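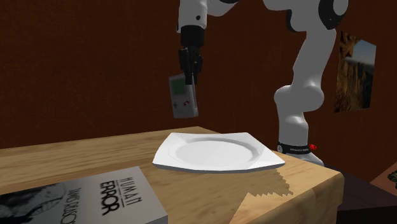
The narrow-finger gripper holding the game console over the plate, simulated.

Home Blog Projects Notes About Contact

Narrow fingers or wide pads

I spent most of June comparing two grippers in simulation before spending money on either of them. I've had the arm for a while, but the gripper that came with it is worn out and the jaws no longer close square. Sernside makes a narrow two-finger parallel gripper that fits the flange. Nelireck makes one with wide rubber pads that fits with an adapter plate. Both companies have model files you can download, so I put both of them on a simulated copy of the arm and gave them the same job.

The job is simple. Pick up an object from the table, carry it to the square white plate, set it down inside the rim, let go, back off. I used a handheld game console as the main object. It's a good test shape for me: flat front and back, hard edges, heavier than it looks for its thickness, and it wants to be held a certain way up. I had been using a plain block before that, and every gripper I tried did fine with a block, so I wasn't learning anything.

The first few evenings went to setup. The Sernside file loaded clean. The Nelireck file had its units in millimeters while everything else was in meters, and the first time I loaded it the gripper was bigger than the room. Once I scaled it, the collision shapes were still at the old size, and the arm flew off sideways the moment the simulation started. I wrote to Shufen Meng, who had used the same model last year, and she sent me her corrected copy. If you download it, check the collision shapes separately from the visible ones. They're in a different part of the file.

I ran both grippers under the Hoxha controller, with the same speed limits and the same starting poses. I set the friction on the fingertips by hand. For the narrow fingers I used the value from the file. For the wide pads the file had no value at all, so I picked one that seemed fair for rubber and wrote it down.

Each gripper got 1,000 tries. The starting position of the console moved a little each time, and so did its angle. A try counted as good only if the console ended up inside the rim of the plate and stayed there for 2 seconds after release. I left the batch running overnight and looked at it in the morning with coffee.

The narrow fingers got 96 percent. The wide pads came in 3 points lower. I had expected it to go the other way, and I ran the wide pads again with a different seed to check. Same answer, within a point.

When I went through the failures, the two grippers were failing at different times. With the wide pads the grasp itself was very solid. I don't have a single drop on the way to the plate in the log. The trouble came at the release. The pads need room to open, and when the console was low over the plate, one pad would touch the raised rim and push everything sideways. Sometimes that meant the console tipped over the rim, and sometimes it landed flat but half outside, which I count as a miss.

The narrow fingers had plenty of room to open. Their failures were nearly all from the console turning in the grip. They clamp it at the top, with most of the body hanging below, and if the fingers close a little off center the whole thing swings around the contact points. You can see some tilt in the picture at the top. A small tilt is fine for this job. A large one means the bottom corner touches down first and the rest follows however it likes.

I tried two fixes. For the wide pads I raised the release height. That got rid of the rim contact but then the console had further to fall, and it bounced, so I gave up some of what I had gained. For the narrow fingers I slowed down the part of the motion where the arm comes over the plate. This helped more than I thought it would. Most of the swing was coming from the arm braking too hard at the end of the move, and the gripper was getting blamed for it. I had the same problem on the real arm two years ago and should have remembered.

I also spent an evening on the camera. I had been watching from straight above, which is a bad place to judge height from. I moved the view down and off to one side so the gripper, the plate and the base of the arm are all in it, and after that I could tell what was going wrong without reading the log first. The arm goes out of the top of the view for part of its length, and I can live with that. What I care about is what happens between the fingertips and the table. The shadow under the plate is helpful for telling whether it is sitting flat. The shadow coming off its right corner has stair steps in it, and I left the shadow quality alone. Turning it up made each run slower and changed nothing in the results.

The room has more in it than it needs. I wanted some clutter for the vision part later on, so there is a book on the table, a landscape picture on the back wall and a bit of greenery off to the right. The book is the one called HUMAN ERROR, and its large black title on a light gray cover should give the detector something strong to latch on to. None of this affects the gripper numbers. The runs above used the object's true position straight from the simulator, with no camera involved.

Valbona Mladenović read a draft of this and pointed out that I'm comparing a gripper with a measured friction value against one where I guessed. She's right. She thinks the wide pads would do better on real rubber with a bit of give to it, and my simulation treats them as stiff. I don't have a good answer for that. I could try a soft contact model, but the one I have is slow, and I'd be guessing at those numbers too.

For now I've ordered the narrow one. It bolts straight on without an adapter, and my real plate has a rim much like the simulated one, so the room to open matters to me. If you mostly move boxes or anything without an edge around the target, I would look at the wide pads first. They hold on very well.

Next I want to swap the true position for the camera estimate and run the same test again. I'm going to try the Cunivard depth camera model for that, mounted above the wrist if I can get it to clear the forearm on the way down. I'll put the scene file and the failure log on the projects page once I've cleaned out my own folder names. Shufen's corrected Nelireck file will be there too - she said that was fine as long as I mention that the adapter plate in it is 2 millimeters too thick.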